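Working inventory of the cloths, remnants and covers kept in the Distgate sewing room. The list is a plain CSV with a folder of notes. Last full pass was in February; small fixes go in whenever something turns out to be wrong.

# distgate-cloths

## What is in here

- `cloths.csv`: 501 rows, one per piece of fabric
- `groups.csv`: the 6 groups and their short codes
- `notes/`: plain text, one file per piece that needed more than the `remark` column could hold
- `care.md`: washing and drying, copied out from the cards on the shelf

A "piece" is anything that can be picked up separately. A bag of scraps counts as one piece if the scraps all come from the same fabric. Thread, buttons, zippers and patterns are not in the list.

## Groups

| code | group | what goes in it |
|---|---|---|
| PL | plush | velvet, velour, fleece, anything with a pile |
| WV | woven | plaid, check, stripe, plain cotton, linen |
| KN | knit | jersey, rib, old sweaters kept for parts |
| CV | covers | cushion covers, chair covers, table covers |
| LN | lining | satin, thin polyester, interfacing |
| XX | other | felt, netting, oilcloth, unknown |

If a piece fits two groups, use the one that decides how it gets washed. A velvet cushion cover is PL. A plaid cotton cushion cover is CV.

## Columns

`cloths.csv` has 10 columns.

- `id`: group code plus a number, for example `WV-031`. Numbers are not reused.
- `group`: code from the table
- `color_main`: see Colors
- `color_second`: may be blank
- `pattern`: plain, plaid, stripe, print or mixed
- `length_cm` and `width_cm`: measured flat, longest side first
- `edge`: hemmed, cut, frayed or selvage
- `source`: where it came from, if known
- `remark`: short free text

Length and width are blank for garments and for anything cut into an odd shape. Please leave them blank. An earlier version had zeros in those cells and the totals came out wrong for months.

## Colors

Color names are written down in daylight, with the piece on the big table. The ceiling light in the room pulls blues toward gray.

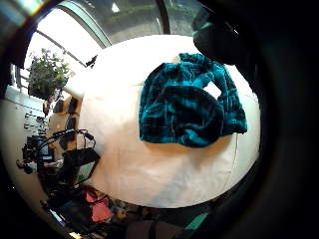

Pile fabrics cause more color corrections than the rest of the list together. The same piece can be entered as two different colors depending on which way the nap was brushed and how it was lying. Look at it bunched up first and then flat. In the teal and black velvety cloth on the white tabletop, the hollows of the folds go nearly pure black and the ridges come up a lighter blue, so someone reading the color off one fold could put down almost anything from black to turquoise. The rule for PL is to enter the color that covers the most area once the piece is smoothed out, put the next one in `color_second`, and ignore highlights.

Use these names and no others: white, cream, pink, peach, red, orange, yellow, green, teal, blue, purple, brown, gray, black. Turquoise goes under teal for plain pieces. Navy is blue. Peach and pink are kept apart even though several pieces could go either way; if you can't decide, enter pink and say so in the remark.

## Edges

`edge` describes the worst side, so a piece hemmed on three sides and cut on the fourth is `cut`. Use `frayed` once loose threads or tufts hang past the line of the fabric. Do not trim a piece before entering it.

## Patterned pieces

For plaid and check, `color_main` is the color of the ground and `color_second` is the color of the lines. A plaid with two shades of the same color in the squares still gets one `color_main`. Write the second shade in the remark, as in `cyan squares also`.

Strips are entered like any other piece. They tend to get laid over something larger and then put away with it, and that is how several WV pieces ended up being listed twice, once alone and once as part of a pink cover. Lift the strip off, measure both, and give each its own row. 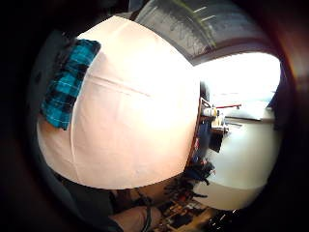 ## Sources

Most of the woven cotton came from Prallora as roll ends. The Matar pieces arrived as one mixed box, and the box label said only "soft," so the groups for those were decided by feel. Pieces marked `Flavora` are old table covers from the café. They have been washed many times and won't shrink further.

A blank source means it was already in the room.

## Known problems

- 200 rows still have no `width_cm`. They were measured on the long side only.
- `pattern` is unreliable for LN. Several satin pieces have a woven figure that was missed and are down as plain.
- Weight was never recorded.
- Fiber content is a guess unless the remark says `label`.
- `KN-044` and `KN-045` may be two halves of one sweater.

## Adding or changing a row

1. Check the shelf card first. If the piece has an id pinned to it, edit that row.
2. Clear the table and lay the piece flat, right side up.
3. Measure without stretching. Knits get a minute to relax before the tape goes on.
4. Fill in the row, keeping the column order.
5. Pin the id to a corner. On plush, pin through the hem or the back; pins leave marks in the pile.
6. Fold it, or roll it if it is PL, and put it back in its own group.

Used-up pieces stay in the file. Write `gone` in the remark and leave the rest of the row alone.

## License

Copy the column layout and the color rules for your own shelf if they suit you. The list itself only makes sense next to the fabric.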